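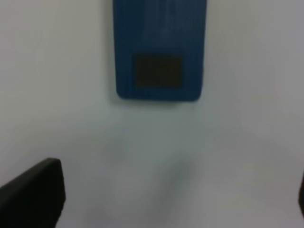 Remlow Community Pantry: Questions We Hear a Lot

Do I need an appointment?
No, just come by while we're open. If mornings get crowded (and they do, especially in November) you may wait a little, but there are chairs and usually someone to chat with.

What should I bring the first time?
Something with your name and address on it, like a piece of mail. We'll fill out one short form together, and after that you only give your name at the desk. We don't ask about income or immigration status, and we never have.

How often can I come?
Up to 2 visits a month per household. If something has gone wrong at home and you need more, please talk to Nabila Sinaga or Marlina Hidayat. They both have a good deal of say in these things, and they're easy to talk to.

Can someone pick up for me?
Of course! Send them with a signed note. It can be on the back of an envelope — we're not fussy.

Do you have food for special diets?
We try. There is a low-salt shelf and a halal shelf, and the gluten-free things come and go depending on what is donated. Tell us what you can't eat and we'll swap items where we can.

Can I donate from my garden?
Yes please, we love it. Squash, beans, and tomatoes go fastest. Homemade jams and canned goods we sadly can't take, however good they are.

Do you deliver?
Within 7 miles, for people who can't easily leave the house. Ask for Azlan Rondonuwu when you call, and leave a message if he's out on his route.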